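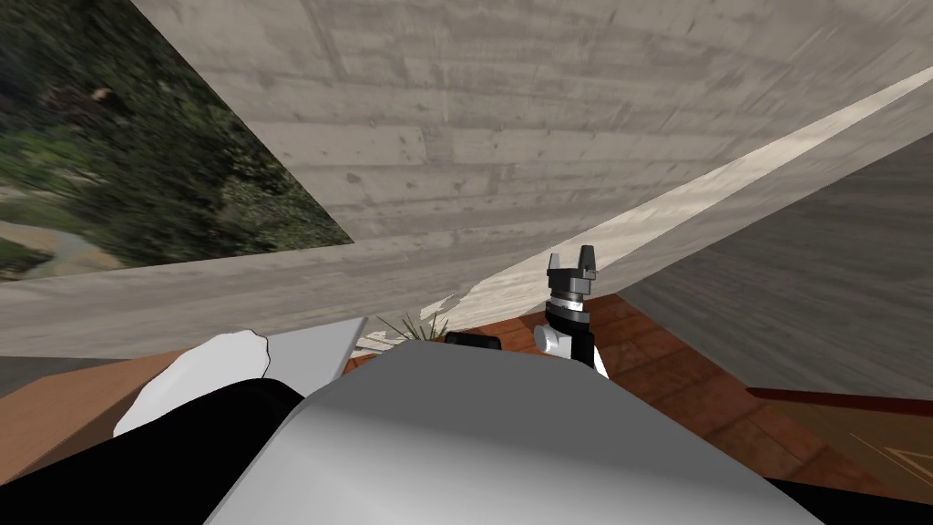 Figure 4. Simulated view over the robot's own body, with the right gripper open and pointing up.

4. Setting up the head view for a Vedow run

Right, so you've got Unik installed and the two arms load without complaint (if they don't, go back to section 3, I'll wait). This section gets you to a view much like Figure 4, and then to a set of rendered runs you can train on. It took me most of October to settle on this order of doing things, so please try it my way once before you start moving steps about!

A quick word on what Vedow does. It takes a task recorded in one plain room and renders it again with different rooms behind it. The arm movements stay exactly the same, only the surroundings change. The idea is that the policy learns to care about its hands and the object and stops caring about the wallpaper. The room in Figure 4 comes from the set I call Tlapale, which is heavy on concrete and has greenery showing through an opening. I like it for testing as it looks so little like our lab.

4.1 Load the room and the robot

1. Open Unik and choose New run, then Two arms.
2. Pick a Tlapale room from the list. There are 19 of them. Any will do for a first go.
3. Press Place robot. Wait for the bar at the bottom to fill completely.
4. Check that both arms are there by switching to the outside view and having a good look round.
5. Switch back to the head view.

Note: the room textures load last, and the walls can sit there in flat grey for a bit on a slower machine. Leave it alone. I once reloaded the same room four times before I worked out that I was the one stopping it from finishing.

4.2 Set the tilt

Most guides will tell you to keep the camera level. For this method I want you to do the opposite, and let the view lean. You can see how far it goes in Figure 4, where the pale concrete beam climbs towards the top right corner and the opening on the left slopes down the other way.

1. Open the Camera tab and untick Keep level.
2. Set Tilt range to 35. The number is the widest lean in degrees, and Vedow picks a value inside it for each run.
3. Press Shuffle a few times and watch what happens to the lines of the room.
4. Stop when you have a view with the gripper fingers fully visible, then press Hold.

Caution: don't go above 35. I tried 47 and the gripper spent so much time out of view that the policy learnt very little from those runs. It would set off nicely and then dither.

4.3 Leave the body in

You'll be tempted to hide the robot's body. I was too. That big smooth grey shape at the bottom of Figure 4 takes up a lot of picture, and it covers part of the black cylinder lying near the grass tuft. Keep it switched on anyway. A real head camera would catch the shoulders and housing as well, and when I hid them the trained policy got noticeably worse at judging how far it could reach.

1. In the Robot tab, set Body to Shown.
2. Set Body shading to Soft.
3. Tick Allow overlap, so the body can cover objects and floor edges.

Note: if the body fills more than half the view, move the camera forward one notch. Two notches puts you inside the neck, where everything goes black.

4.4 Render and check

1. Press Render set and type in how many runs you want. I use 95 for a trial.
2. Choose a folder with plenty of space and make sure it's empty first, as Unik will happily write over old runs without asking.
3. When it's done, open the set in Istus, our little checking tool.
4. Step through the first frame of every run. Mark as bad any run where neither gripper shows at all.
5. Press Drop marked, then Save.

Caution: don't drop runs just because they look odd. Strange angles, stray bits on the floor and walls looming overhead are all part of the mix. In my early tests I tidied the set until every frame looked lovely, and the policy trained on it fell over the moment we changed rooms.

4.5 If something looks wrong

Gripper floating away from its wrist: the arm model is from an older release. Reload it from section 3.

Greenery outside looks blurred: fine, leave it. The plants beyond the openings in the Tlapale rooms are background only and I haven't bothered sharpening them.

Room is there but the floor isn't: press Place robot again with the outside view open.

Istus won't open the set: check the folder name for spaces. I know, I know. It's on my list for the next release.

Once the set is saved, carry on to section 5 and start your training run from there.

Section last changed 27 October 2020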